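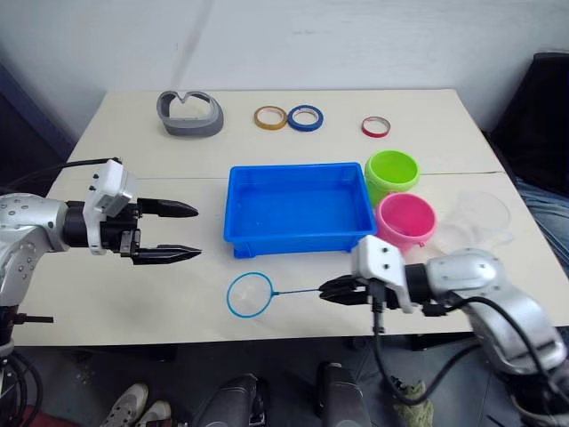 Fil du jeudi : l'épuisette et le bac, ou comment je prépare un changement d'eau sans stresser les poissons. Notes de méthode, rien de plus.

1/ Le matériel tient sur une table : un bac en plastique bleu, une petite épuisette à cercle bleu et maille translucide, deux gobelets, un vert citron et un rose. Tout est sorti et vide avant que je touche à l'aquarium.

2/ L'aquarium : 82 litres bruts, 34 guppys adultes au dernier relevé, consigne de chauffage à 22 °C. Je renouvelle l'eau tous les 7 jours, siphonnage du sol compris.

3/ Le bac sert de transit. Parois évasées, donc on voit bien le fond par-dessus. Je le remplis avec l'eau de l'aquarium, jamais avec celle du robinet, à mi-hauteur. Au-delà, un guppy motivé saute.

4/ Gobelet vert : eau neuve conditionnée. Gobelet rose : eau sale, restes, feuilles mortes. La règle vient de Charito Enriquez, du club de Kilier, qui avait interverti deux récipients transparents. Une couleur par fonction, et on n'en change plus.

5/ L'épuisette. Maille fine = moins d'écailles accrochées, mais plus de résistance dans l'eau. Il faut la déplacer lentement, cercle incliné, et laisser le poisson entrer. Poursuivre un individu dans les plantes ne donne rien.

6/ Pour les alevins, pas d'épuisette. Gobelet immergé à l'horizontale, on attend, on redresse. Plus long, aucune perte à ce jour.

7/ Emplacement : l'épuisette devant le bac, manche vers la droite, les gobelets à droite du bac. Je suis droitier. Imelda Panganiban, gauchère, inverse tout quand elle me remplace en septembre.

8/ Rinçage : eau claire, sans savon. L'épuisette sèche suspendue. Posée à plat, la maille garde l'humidité côté table et finit par sentir.

9/ On me demande la marque du bac : aucune idée, acheté sans étiquette au déstockage de Kirbridge. N'importe quel récipient alimentaire à bords lisses convient, à condition de ne jamais avoir contenu de détergent.

10/ Prochain fil : le siphon, et pourquoi j'ai réduit le diamètre du tuyau. Les relevés de nitrates suivront, ceux de l'été sont encore sur papier.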